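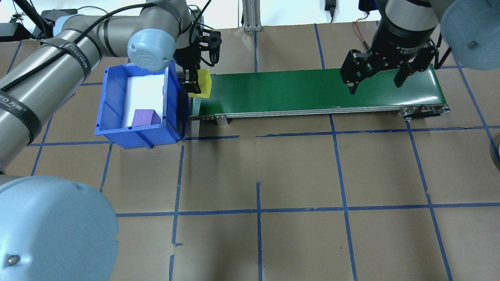 Feed end of the belt, blue bin to the left, yellow block over the start of the green.

Jun 3, 2025
By Urszula Wieczorek

Small conveyor in Relcombe room: blocks hesitate, belt creeps sideways

Status: open, waiting on part
Unit: Cladirard tabletop conveyor, green belt
Reported to: Onuoha service desk

What's going on

Hi all, me again with the little green conveyor! It still runs, so please don't anyone put this down as dead, but it has picked up two bad habits and I'd like to sort them out before August when the room gets booked solid.

First habit: a block goes down at the feed end (the end by the blue bin) and sits there a moment while the belt slides along under it, then it catches and off it goes. Only the foam blocks do it. I tried my tape dispenser and my lunch apple and both went straight away, so weight comes into it somewhere.

Second habit: after a good long run the belt has wandered toward the front rail. You can hear it before you notice it, a dry little ticking as the edge rubs. Stop it, nudge it back with a thumb, and it behaves for a while and then starts wandering again.

What I tried first

Wiped the belt down. It's a shiny belt and it shows every fingerprint, and there was more dust on my cloth than I expected (kraft paper sheds, especially where we've cut it). I used a damp cloth with nothing on it, dried it off, ran it empty. The hesitating got better for one afternoon and then came right back.

Then I swapped blocks. The yellow one is our usual and its bottom face has gone smooth from handling, so I tried the purple one out of the bin. Purple sticks better on its flat side. On the beveled side it just tips, so don't bother.

I also had the table itself under suspicion. Märta Hovland lent me her long level and the table is fine, but the paper had bubbled under one foot of the conveyor and the whole thing was sitting a hair high at that end. I slit the bubble, pressed it flat and put new blue tape over the cut. That did help with the drift! It used to reach the rail in no time and now it takes most of a morning. So part of the problem was paper, which I'm a bit embarrassed about as I'm the one who laid it.

Reply from Onuoha (pasted from email)

"Thanks Urszula. Please check the tension on the small drive belt at the motor end before touching the main belt. If it can be pushed in easily with one finger it has stretched. Interval for that part is 1,000 hours. Main belt is good for 3,000. What is the unit at? Regards, Cyprian Lis"

So I dug out the run sheet, and we are well past the first number and nowhere near the second. The pushing-in test: yes, very easily, it felt like a tired hair elastic. I'd never paid that end any attention as all the loading happens at the other one.

Tension check, step by step

I wrote it out so Braulio can repeat it when I'm away.

1. Stop the belt at its control and then unplug it as well. The brick lives on the white table in among the other cables, so follow the cord back with your hand before you pull anything. I have unplugged the wrong thing once already.

2. Take the blocks off the belt and put them back in the blue bin, on the white foam. They roll under the cabinet otherwise.

3. Go to the motor end and press the small drive belt halfway between the pulleys. Firm is good. Ours isn't.

4. Look for black crumbs on the paper underneath. I found a few and swept them up. If there are fresh ones, add a line to this ticket.

5. Check the thin red and black wires aren't tucked under the conveyor frame before you set it straight. Leave them a bit of slack on the side toward the white table.

6. Line the conveyor up again, plug in, and run it empty until you're sure it's staying put. Then put the yellow block on and let it travel. The plates can stay where they are, yellow on the left and light blue on the right, each in its own square.

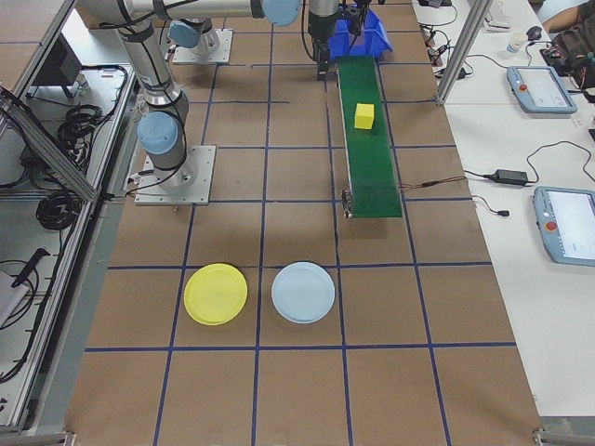
7. Write down whether the block hesitated and where. "Near the start" is plenty, I don't need it measured.

Where it stands now

Frøydis Sundqvist had a spare drive belt from the old Pescombe unit and we held it up against ours. Too long, sadly. It would go on but it would flap, and I didn't want to run it like that just to keep us going.

Cyprian quoted $200 for the drive belt kit, with both pulleys in it, and said they don't sell the belt by itself. I grumbled, he was nice about it, and I've asked for it to go on the room budget. Delivery is 3 working days from when the order is approved, so Braulio Quintero, if you're reading this - the approval is sitting in your inbox!

Until it comes: short runs are fine, one block at a time please, and if you hear the ticking, stop it and move the belt back over. No oil, no spray, no talc (someone asked). Please don't tighten the screws on the front rail either. I tried a quarter turn on one and the drift got worse, and then I had to remember which one it was.

Still to do

- Fit the kit and note the hours on the run sheet
- Long empty run with Märta's level under the frame
- Redo the tape lines nearest the conveyor where I patched, they lift if you lean on them
- Ask Cyprian whether the smooth block is worth replacing or if I can just rough it up with sandpaper

I'll update once the kit is in.

Urszula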